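Prelaneck Round Serving Basket
Counter and tabletop range

The Prelaneck is a shallow, round basket for sandwiches, rolls and packaged snacks. It suits café counters, canteen tables and meeting rooms where people help themselves. The colour is a light brown that varies a little from one batch to the next.

The weave is a tight over-under pattern spiralling in to the centre, finished with a thick rolled rim. The rim is the part to lift by. Please don't drag a full basket across the table by one side.

A wrapped sandwich can be stood upright in the basket so the filling faces the customer. For unwrapped food, use a paper liner or a foil container. Liners are sold separately in packs of 1,000.

Also in this range:
Etberg tray, rectangular, rounded corners, beige
Drostden two-tier bottle rack, clear acrylic
Kollár stepped display stand, clear acrylic
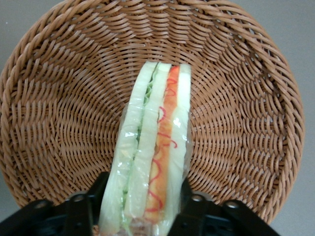
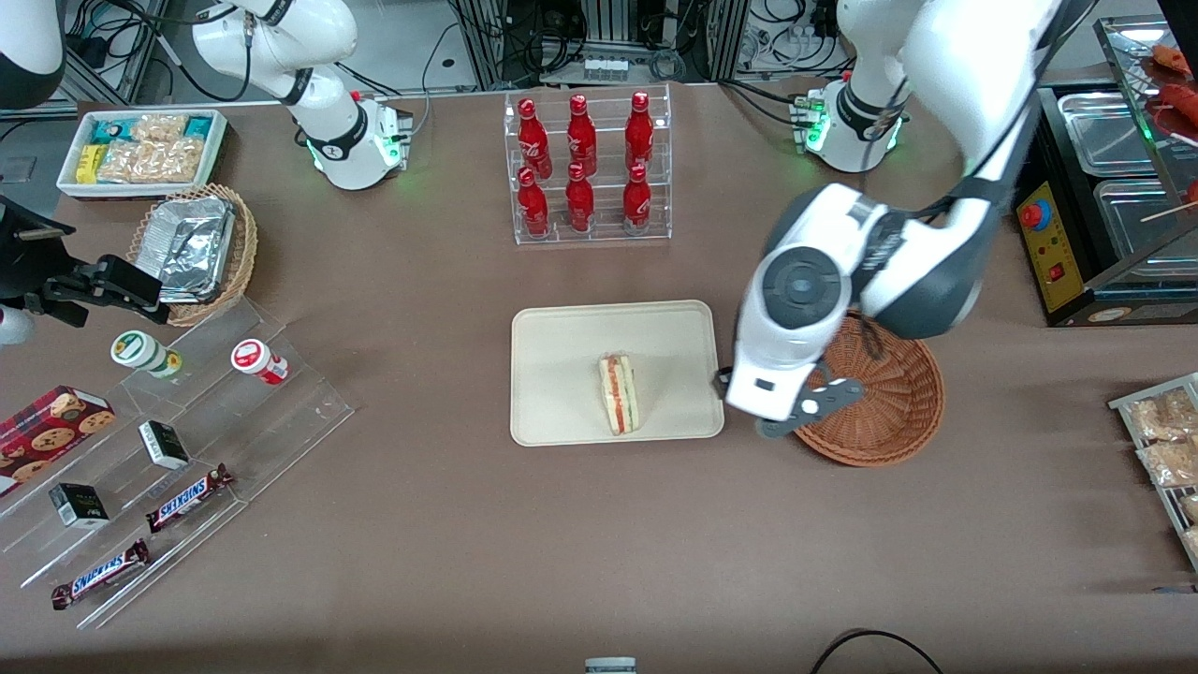 Cleaning
Shake out crumbs and wipe with a damp cloth and mild detergent. Dry fully before stacking. Not suitable for the dishwasher, oven or microwave. Keep away from heat lamps.

Ordering
Baskets are sold singly or in cartons of 11. Cartons leave our warehouse within four working days. Food and drinks are not included.

The larger oval basket is out of stock until September. To be put on the waiting list, contact Nasrin Shokri in trade sales. For returns and damaged cartons, contact Birger Haugen and have your order number ready.

Page updated 7 Jul 2019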